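Part-Time Sorting and Packing Assistants, Lindsay Site

Purullow Household Goods
Posted Thursday, February 10, 2022
Reference number: 823
Contact: Jhonatan Arango, Returns and Mixed Goods

Purullow is hiring part-time assistants for the mixed goods room at our Lindsay site. The room handles small household and office items that come back from stores or arrive without a matching order. Everything has to be identified, checked and put in the right carton before it can go back on a shelf.

We have 6 openings. The shifts are four hours long, mornings or afternoons, and you can ask for either when you apply. We will try to give people the one they want but the afternoon shift filled up fast in January and we may have to move a few people around.

What the work involves

You will take items out of a bin one at a time, look up the item on the stock list, and place it in a carton. The list runs to 252 item types at the moment. Most are small: kitchen utensils, staplers, packets, tape, craft supplies. You should be able to tell similar items apart, for example a wooden fork and a wooden spoon from the same range, which have separate stock codes.

Damaged packaging goes in the Brustatby tray with a slip filled out. Do not tape it up and put it back in stock. Anything you can't find on the list goes to the shift lead.

Cartons for the Skemetti stores are packed separately and have their own labels. We will show you how these are done in your first week. A full carton is sealed, labeled and moved to the cart by the door. Cartons are kept small and no one is asked to lift a heavy load alone.

What we ask for

You must be 18 or older and able to read labels and small print in English. Glasses are fine. You can sit or stand for most of the shift, whichever you prefer. Past warehouse work is useful but not required. Closed shoes only. Gloves are supplied.

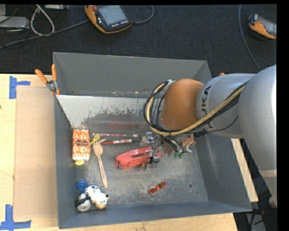 Mixed items in a metal bin, including utensils, a wrapped packet and a red stapler.

Pay and hours

Pay is by the hour, every two weeks, and the first week of training is paid at the full rate. Hours are Monday through Friday with no weekend work. Staff who complete 600 hours can apply for a permanent position when one is open.

How to apply

Send a resume or a short letter to Jhonatan Arango at the Lindsay site office, or leave it at the front desk. Put reference 823 at the top, say which shift you would like, and give a phone number where we can reach you during the day. Interviews take 20 minutes and include a short sorting exercise.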